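Search this site
Type a word and press Go

How do you teach a robot to pick things up?

Picking up a spoon is easy. You have been doing it since before you could say "spoon", and you have probably stopped being proud of it. Robots would like you to know that it is very hard indeed.

Think about what your hand does. Your eyes find the spoon. Your arm sets off in more or less the right direction, your fingers open before they get there, and then they close just enough. If the spoon is slippery you squeeze harder. If it's an egg you squeeze less, or you have an egg problem. You do all of this while thinking about something else, such as pudding.

For a long time, people taught robots by writing out every move. Go forward this far. Open. Go down. Close. In a factory, where every part arrives in the same place facing the same way, this works beautifully. In a bedroom it's hopeless, as anyone who has seen a bedroom will understand.

Learning by copying

So researchers tried something you already know about, which is copying. At Gilmartin, a research lab with a great many biscuits and not quite enough chairs, Manon Simard and her team are working on a project called Erkonano. Their robot learns by studying what people do.

There is a snag. A robot that watches your hand sees five bendy fingers and a thumb that goes wherever it likes (yes, a thumb is a finger too, please don't write in). The robot has two stiff fingers that open and close. Telling it to copy you is a bit like asking a crab to play the piano.

The answer is to make the person a bit more like the crab. You give them a gripper to hold, with two fingers like the robot's, and a camera on it that sees what the gripper is reaching for. Then you ask them to do ordinary jobs. Put the tube in the bucket. Take the tube out of the bucket. Put it back in the bucket, please. Scientists call each go a "demonstration". It sounds grander than "putting a tube in a bucket".

For one set of tests, the Erkonano team collected 600 demonstrations. Jannik Schmieder did so many of them that he reached for his sandwich with the gripper at lunchtime. He says this was a joke.

What happens to all those goes?

They go into a computer program that looks for patterns. When the tube looked like this, the person's gripper moved like that. When it was lying down, they turned their wrist. Goes where something went badly wrong are usually taken out first, so that the robot doesn't grow up thinking you are supposed to drop things on your foot. That left the team with 535 good ones.

Why so many? A robot is a very literal pupil. Show it one red cup on one white table and it may decide that cups are red, tables are white, and anything else is none of its business. 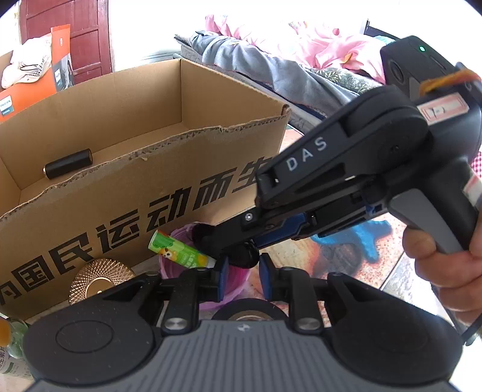
So the trick is to practise in plenty of different places, with plenty of different things. Real homes are good for this. They have odd corners, boxes with torn flaps, light coming in from the window and a shoe where you wouldn't expect a shoe. Tidy laboratories are less use, which is lovely news for untidy people and has already been mentioned to several parents.

Did it work?

Partly! The robot got much better at picking up things it had never met before, as long as they were fairly like things it had. It was good with tubes and bottles. It was dreadful with socks. A sock has no proper shape, and the robot's usual plan was to pinch the floor beside it and carry nothing away very carefully.

Leanne Pilkington, who runs the sock tests, would like to see more sock practice next. Jannik would like somebody else to do it.

Try it yourself

Take a pair of kitchen tongs (ask first) and a plastic cup. Close one eye. Now pick up a pencil, a coin and a sock with the tongs, and drop each one in the cup. Have a friend write down what you did, move by move, and then get them to follow the instructions exactly as written. Keep the coin away from the drain.

Words to know

Gripper: the part of a robot that does the holding.
Demonstration: one go at a job, recorded so a robot can learn from it.
Data: all those goes put together.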